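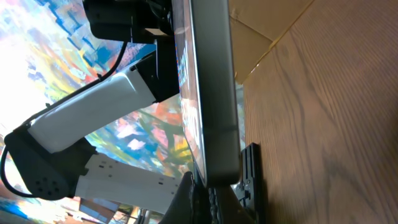 *The arm in front of the big painting, with the monitor next to it.*

Hi all, and welcome to handout 4 for the Trolerthorpe manipulation class! If you missed last session, the short version is that we got the joints moving and then ran out of time right as it was getting good. This week we're finally picking things up (or trying to), and the thing we're picking up is a phone.

I know, a foam block would be easier. I picked a phone because it's flat, it's slippery, and you'll care what happens to it — and caring makes people slow down.

## Before you run anything

- Load the Bornitz config, the new one. The old one still has last year's finger offsets in it.
- Speed limit stays at 200 on the slider until Edileuza Lins or I have watched you do one full approach.
- One person drives and one person keeps a hand by the stop button. Swap after every few tries.
- Open the fingers all the way before you come down. I'll say this again in class, probably more than once.

## The approach

Start high, get the phone between the fingers, and then come down slowly. Most of you will want to fix the angle at the last second, and that's how you end up pushing the phone across the table instead of grabbing it. Get your rotation right while you're still up high!

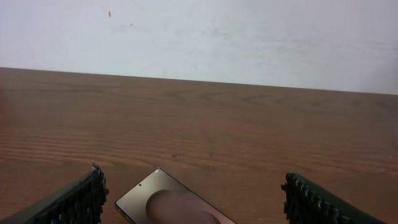

*Fingers wide open, phone on the wood between them. Look at the gap on each side.*

Notice that the phone sits closer to the left finger than to the right. If you close from a spot like that, the left pad touches first and shoves the phone over before the right one gets there. Sometimes that's fine (it kind of centers itself), but with the phone on a diagonal it can also spin. So nudge the wrist over a little, check again, and then close.

The pads are bumpy rubbery rows, and they like a straight edge much more than a corner. Aim for the long sides.

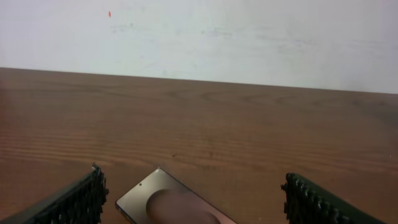 Now, the logging. Every attempt goes in the shared sheet, including the bad ones, and please write down *why* you think it went wrong. "Missed" doesn't help me much. "Came in rotated, left pad hit first" helps a lot. Xavier is the name of the sheet's template, don't ask, it was named before my time. Make a copy and put your team name on it.

## For next time

1. Finish 11 logged attempts per team.
2. Write a short paragraph (500 words max, I mean it) on your most common failure.
3. Skim the Skulancombe notes on grip force, just the first section.

Questions go to me or Edileuza, and we're both in the lab until 4 most afternoons in May.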